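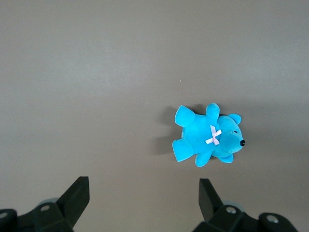
3.2 Soft toys and the places they are kept

Soft toys turned out to be the richest group in our household inventory, and the one we most enjoyed working through. Of the 374 objects that families listed as "hard to put away," plush animals drew the longest comments. A wooden block has a box and a book has a shelf, but a stuffed bear may live on a bed, in a basket, under a coat or wherever it was last hugged. Parents in the Menmont group wrote with great warmth about this. One described a rabbit that had its own chair at dinner and so was never, in her view, out of place.

We sorted the comments by hand, following the scheme that Margarida Macedo first drew up for the Plostari toy survey. Her scheme asks two things of each toy: where it sleeps, and where it waits. The split sounds playful, and it is, but it worked very well on our material. Toys with a sleeping place were put away by the child. Toys with only a waiting place (a stair, a sofa arm, the top of the dryer) were nearly always moved by an adult, and some families reported moving the same toy up to 14 times in a week.
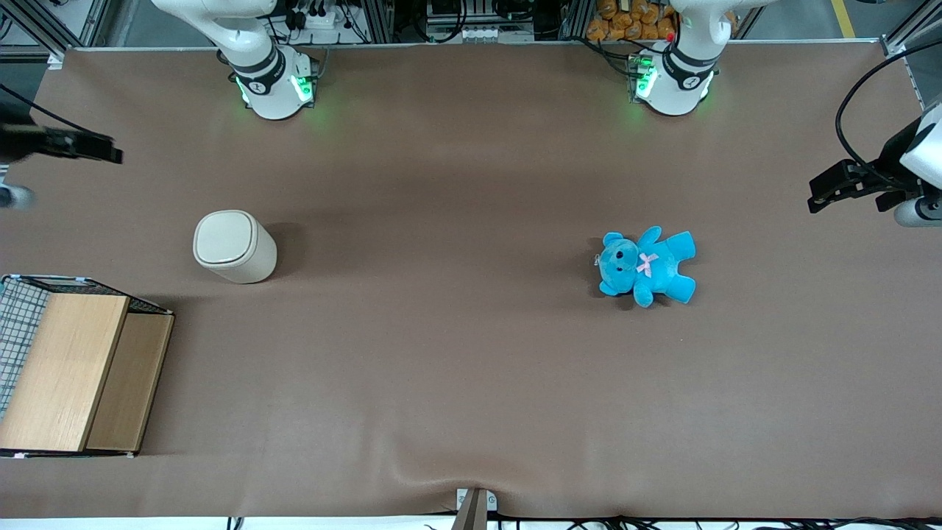

Containers deserve as much attention as the toys themselves. Yao-tsung Lui had argued in the January pilot that children treat an open basket as part of the play area and a closed one as the end of play, and our families' comments bear him out nicely. Lids came up again and again. The white cylindrical container in Figure 2, with its off-white lid, belongs to the kind that parents liked for looks and children liked much less. Several adults also said that a plain, rounded shape like this one reads as a trash bin -- a real worry when the thing going inside is a favorite bear. Two families had solved this with a drawing taped to the side, and both reported that the toys began to go in without a reminder.

Size mattered less than we expected. Families who owned the large Broltex chest did not describe tidying as easier than those with small bins, and they wrote more about toys lost at the bottom. We think depth is the trouble here, and we return to it in Section 4, where the comments on shelves give us a lovely point of comparison.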